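2024-01-12
by Pui-shan Leung

Up before six and couldn't get back to sleep, so I made tea and wrote out the list for the bedside table. It has been standing there with a full drawer since I moved in last April, and I decided it would be finished before lunch.

Emptying the drawer took longer than the cleaning. Out of it came two phone chargers (one works), the manual for the Holub heater I gave away, a bag of spare buttons, nail scissors I had already replaced, a stack of receipts, and the missing half of my Rorkstead library card, the part that goes on the key ring. Also 293 in old coins from three different trips, all mixed together, worth next to nothing to anyone. I put them in an envelope and wrote "coins" on it. The receipts I went through one at a time. The only one worth keeping was for the table itself, from Tomeck, 2,000 with delivery. I remember thinking that was a lot for something with one drawer. I still think so, but it has held up. No chips on the edge.

The top is the nuisance. It's glossy and every smear shows under the ceiling light. I have tried paper towels, which leave fluff, and the blue cloth, which leaves lines. A kitchen sponge with the soft side down does it best, wrung out hard, and then left alone. The green side stays off the top, always.

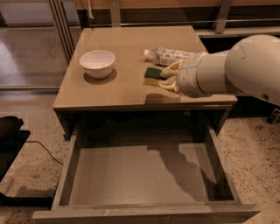

I used the Givasia spray to begin with and then gave up on it and went to plain water with a drop of dish soap. The Givasia cost 82 and smells of pears. It's fine on the bathroom tile, so it can live there. I should stop buying things for one surface at a time.

The drawer needed more work than the top. It had fine gray dust packed into the corners and a ring where a tube of hand cream had leaked, I don't know when. For the ring I let soapy water sit for a while and went at it with the rough side, small strokes, lifting the sponge to check. Along the side walls I folded the sponge over and ran it from back to front so the dirt came toward me. Next time I'll vacuum the corners first. Wet dust turns to paste and then you are only moving it from one end to the other.

I called my aunt in the middle of all this and told her what I was doing, mostly to have company.

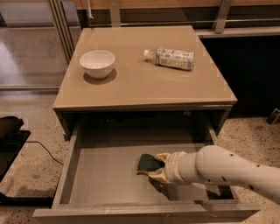

Auntie Mei said I should take the drawer all the way out and turn it over, that dust sits underneath on the runners and that is why drawers start to stick, and that she does hers every New Year without fail. She also said to leave it open the whole afternoon with nothing in it, because a drawer shut damp will smell until summer.

I told her I would leave it open. I did not tell her I wasn't going to take it out. I tried that once with the chest in the hall and spent an evening getting it back on its track, and I have a mark on my thumb to show for it. I pushed a dry cloth along the runners as far as my fingers would go and called it done.

We talked for 60 minutes, mostly about her knee and whether she should have the second operation. She thinks she'll wait. I didn't give an opinion. She wants me to come for dinner and bring the big pot back, which I had forgotten was hers. 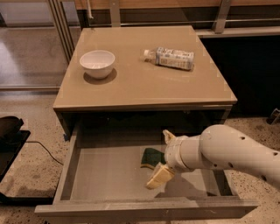
What goes back in: the working charger, the reading glasses, the hand cream in a bag this time, one pen, the small notebook. Nothing else gets to live there. The buttons have gone to the sewing tin, and the scissors are in the bathroom with the other pair — I suppose that makes two pairs in the bathroom. The manual went in the recycling with the receipts.

Had noodles standing up at one. My back is stiff from bending over the drawer, so no floor today, though it was on the list. Wrote the library about getting a new card and then remembered I had the half I needed, so wrote again to say never mind.

Tomorrow the hall chest, top drawer only. Buy sponges. Find the lid for Auntie Mei's pot.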